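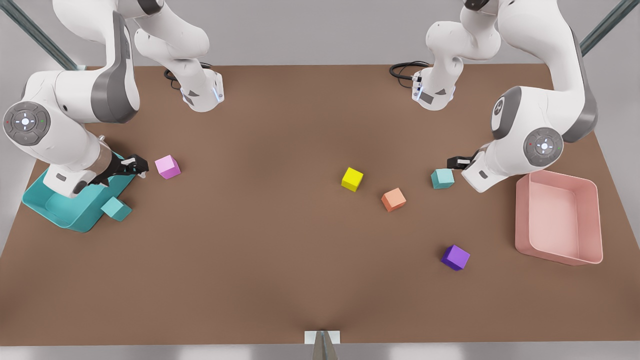 Test Technician, Gripper Comparison (fixed term)
Costham, Widine site
Posted 15/01/2025

Costham is hiring 2 test technicians for a bench comparison of grippers and arm controllers. The contract starts in March and runs for 8 months.

The work covers two-arm cube sorting, first in simulation and then on hardware. Each gripper and controller pairing gets 300 trials per task. Cubes go into trays by color, with start positions taken from a fixed list of 157 layouts. You will run the trials, log grasp failures and dropped parts, and flag layouts where simulated and measured results disagree.

Duties
Set up and reset trials according to the written protocol
Swap fingers and check gripper alignment before each block
Calibrate cameras at the start of each shift
Keep the Bomero trial database current – same-day entry is expected
Write a short report at the end of each test block

Requirements
Experience running repeat tests in a lab or production setting
Basic Python, enough to edit a config file and plot results
Comfort working near moving arms under site safety rules

Useful but not required: force sensor work, contact tuning in a physics simulator, statistics.

Shifts are days only, on site. Remote work is possible during the simulation phase – hardware blocks are not remote.

To apply, send a resume and one test report you wrote, with confidential data removed. Quote reference Miyazaki in the subject line.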